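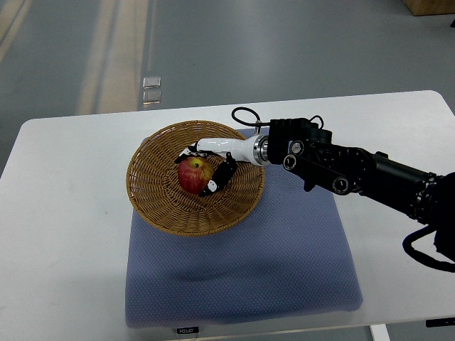 6. Setting up the first pick

Read section 5 first. If the wrist collar has not been tightened since you put the arm together, go back and do it. The Brunner instructions say this joint "needs no further attention". Ours needed attention on the second evening.

What you need
A table that does not rock
A mat with some texture to it
A wide, shallow basket
One apple
The Teller control program, already talking to the arm

6.1 Placing the mat and basket

1. Lay the mat flat and push down any curled corners. The Teller manual claims the arm can find objects on a bare shiny surface. We have not managed it on white tables.

2. Put the basket down with most of it on the mat. A little overhang at one side does no harm.

3. Set one apple near the middle, stalk upwards. One. The demonstration on the Jolport website has a full bowl, and I would like to know how many goes that took.

Note: A real apple is better than a plastic one for this. The plastic ones we tried were so light that they skated off before the fingers met.

6.2 Checking the cables

4. With the power off, move the arm by hand through the whole reach from its parked position to the basket. Watch the small loop at the wrist and the thick cable further back. Both should keep some slack all the way.

5. If either one pulls tight, re-route it now. Do not trust the clip supplied with the kit.

CAUTION: Keep hair, sleeves and lanyards away from the linkage. The stop button must be within reach of whoever is running the program, on their side of the table. "Somebody else can hit it" is not a stop button.

6.3 Teaching the grip

6. Switch on and wait for the control program to show Ready. It sometimes shows Ready too early. Wait another 30 seconds whatever it says.

7. Bring the hand over the basket at the slowest speed and lower it until one finger is above the apple and the other is low down on the opposite side.

8. Set the grip to 2 and close. You want the fingers round the fruit without squashing it. Save this as your first position.

9. Raise the hand a little way and stop. If the basket comes up as well, a fingertip has caught in the weave. Lower it, open the hand and start again from step 7 with the lower finger slightly higher.

Note: The Fosodent fingertips are advertised as good for 500 grips. Ours were going smooth well before that. Look at them every session and wipe them with a damp cloth.

6.4 Running it unattended

Don't. The menu has an Auto Repeat setting and the leaflet is very proud of it. Until you have watched a long run go through without a fault, leave it off.

If the program stops with error 2321, the leaflet says to reinstall everything. Try unplugging the wrist connector and seating it again first, with the power off. That has cleared it each time for me.

Changes to this section go to Reto Mayrhofer, who is at the workshop on Tuesday evenings. Please bring the settings you used, written down.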